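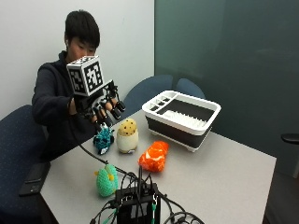
How do you keep the cables on a sensor glove from ruining a session?

Give the cable slack at the wrist, clip it once on the forearm or sleeve, and let the rest lie flat on the table all the way to the control box. Most of the dropouts we chased in our shared workshop came from a cable pulling on its plug when somebody reached for the far side of the table.

We've been building our glove on and off since November, and this page is where the tips go so that we stop learning them twice. Dela Yakubu does the wiring, I do the finger segments and most of the talking. If you're putting together something similar at your own kitchen table, help yourself!

Fit and fingers

Put the glove on and make a fist before you fasten anything for good. A segment that looks perfect with the hand flat can bind badly when the finger curls. Ours bound at the middle knuckle for two whole evenings until I sanded a sliver off the inside edge.

Wear a thin cotton liner. It keeps sweat off the parts, it goes in the wash, and it lets people with different hands share one glove.

Fingertip caps should be snug enough that you can pick up a coin. If a cap rolls when you pinch, wrap one turn of cloth tape around the liner finger underneath and try again. One turn! Two made my fingers go numb.

Loosen every strap before taking the glove off. Pulling it off by the fingertips is how we broke our first thumb.

The marker cube

Print the square patterns on matte paper. Glossy photo paper looks beautiful and throws glare straight back at the camera. Leave a white border around each pattern, too – trimming right up to the black makes it much harder for the software to find the square.

Glue stick beats white glue for mounting. White glue wrinkled our paper, and a wrinkled marker reads as a slightly wrong angle, so you get a hand that seems to tremble when it's perfectly still. Press each face down with the back of a spoon, from the middle out.

Mount the cube stiffly. Ours first sat on foam tape, which felt clever and comfortable, and every quick move made it wobble. A small flat plate with two screws fixed that in 15 minutes.

Write down which marker number is on which face before gluing. A pencil note on the plate is fine. I once spent an evening on a software bug that was a cube glued up one face out of order.

Cables and the box

Label both ends of every cable. Masking tape and a marker pen will do. We use the finger name and a letter for the side, so a loose plug can go home without anybody opening the drawing.

Set the box where the cables leave it without a sharp bend, and keep it off to the side you don't reach across. If cables hang over the edge of the table, tape the bundle once to the underside so a passing knee can't take the lot.

Hook-and-loop ties over zip ties, always, while you're still changing things. We cut through 50 zip ties and one perfectly good signal wire before we saw sense.

Turn the power off before you move a plug. Yes, even that one.

Things to pick up

Soft toys are wonderful practice objects. Crocheted ones especially, because they squash a bit, they forgive a clumsy grip, and they don't roll onto the floor the way our wooden eggs did. Liudmyla Ostapchuk crochets at the next table on club nights and keeps us supplied, and she has strong opinions about which of her creatures should be grabbed by the head.

Mix the shapes. A round thing, a long thing and something with a small bit sticking out will each ask for a different grasp, and you'll find weak spots in the glove far faster than with a pile of blocks.

Check for loose yarn ends before each go and tuck them in with a blunt needle. Yarn loves a finger joint.

A folding dish rack makes a good target. The slots give you a hard test for placing, the open middle gives you an easy one, and the whole thing goes flat on the shelf afterward.

Running a session

Start with the hand flat on the table for a slow count of 8, every time. It gives you a clean resting position to compare against later.

Phones face down and silenced. A buzzing table shows up in the readings, at least on ours.

Take a break after 25 grasps. I didn't believe in this one until Dela plotted my evening and you could see my grip getting lazier toward the end. Shake the hand out, drink something, then do the flat-hand start again.

Change one thing between runs. New caps and new straps on the same night means you won't know which one helped.

Putting away

Stuff the glove with a rolled sock so the fingers keep their shape. Coil the cable in loose loops next to it, never wound around the hand part, and store the cube face up with nothing leaning on it. A shoebox is plenty. Ours has a list of spare screws taped inside the lid, and we're out of the short ones again.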